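Review: Linurus, Book Two of the Bustamante Orchard series, by Soledad Aranda

3 Oct 2023

We use cookies to remember your settings. By continuing to read you accept our cookie policy.

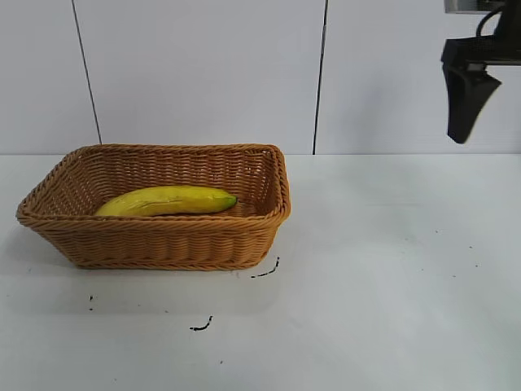

Soledad Aranda's second Bustamante novel is a second-chance romance with a dual point of view, alternating strictly by chapter, and it can be read without the first. The setting is a fruit-packing town called Linurus. Inés keeps the books for the packing house, and Tor is the surveyor who left her before the series began and has come back to redraw the property lines. Aranda writes physical objects well and sparingly. Most of the second chapter takes place across a kitchen table with a fruit basket on it, and the reader learns a good deal about the marriage of Inés's parents from who is allowed to take from it. I pictured it as plain tan wicker with a thick braided rim and one banana left in the bottom, though the text gives only the word "basket."

The structure is conventional. First meeting by page 18, first kiss a little before the midpoint, separation at the three-quarter mark. The separation is the weak part. Tor withholds a survey result that affects Inés's job, and his reason for doing so changes between chapters. In one he is protecting her; in the next he is bound by a contract with Griveck, the company buying the land. Either would have worked. Using both makes the reconciliation hard to follow, as she forgives him for the first and the second is never mentioned again.

Dialogue is the strong part. Aranda leaves tags off for long stretches and I lost the speaker only once. The arguments in particular are paced well — short lines, few adverbs, people answering the question before last.

Heat level is moderate. There are three open-door scenes, all in the second half, and the last one could be cut without loss to the plot. Consent is clear in each.

The ebook from Kuvudness Press was mostly clean. I noted a repeated paragraph in chapter 21 and a few hyphens stranded in the middle of lines. Chapter links work. The print edition is 200 pages, short for the genre, and the margins are narrow enough that I would take the ebook.

I also tried the audiobook, read by Skarphéðinn Snorradóttir. She does both points of view herself, with a small drop in pitch for Tor. It holds up at normal speed and gets muddy when played faster. Chapter breaks have almost no pause, and with alternating narrators that matters.

Grade: B. The third book is due in June and follows the sister, who has the best lines in this one.

Recent reviews
The Salt Ledger
A Lease on Winter
Two Rooms Over the Bakery
Her Brother's Surveyor (Bustamante Orchard, Book One)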